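Contents > Part Two: Care of Materials > Chapter 4

Chapter 4
Washing Knitted and Woven Goods

Most damage to household textiles is done in the wash. A jumper may be worn for years without much change and then be spoiled in a single afternoon by hot water and rough handling. This chapter deals with washing by hand, which is still the usual method for wool, silk and small items such as gloves, scarves and baby clothes. Machine washing is left to Chapter 5.

Three things act on a fibre during washing: water, heat and movement. Cotton and linen are stronger wet than dry and will stand a good deal of all three. Wool is weaker when wet. Its surface is covered in fine scales, and when warm wool is rubbed the scales catch on one another and cannot slide back. The cloth becomes thicker, smaller and stiff. This is felting, and it cannot be fully undone.

Acrylic does not felt. It can, however, lose its shape if it is washed too hot or pressed with an iron, and a knitted cuff that has been stretched in this way seldom recovers. Many winter goods are made of wool and acrylic spun together. They should be treated as wool.

Read the care label before filling the basin. Where there is no label, test a hidden seam with a damp white cloth to see whether the dye runs. Strong pinks, reds and navy blues should be washed apart from pale articles the first time.

Use a basin wide enough for the article to lie without folding. Dissolve the soap fully before anything goes in. Press the article gently under the water and lift it with both hands, never by one corner. Rinse in water of the same temperature as the wash. 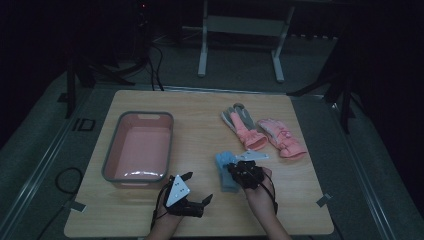 Razia Soomro writes that her own students ruined more gloves in the rinse than in the wash, having gone straight from warm water to the cold tap, and that she now has them fill both basins before they start.

Drying is taken up in section 4.3. Section 4.1 begins with soaps and detergents, and with the effect of hard water on each.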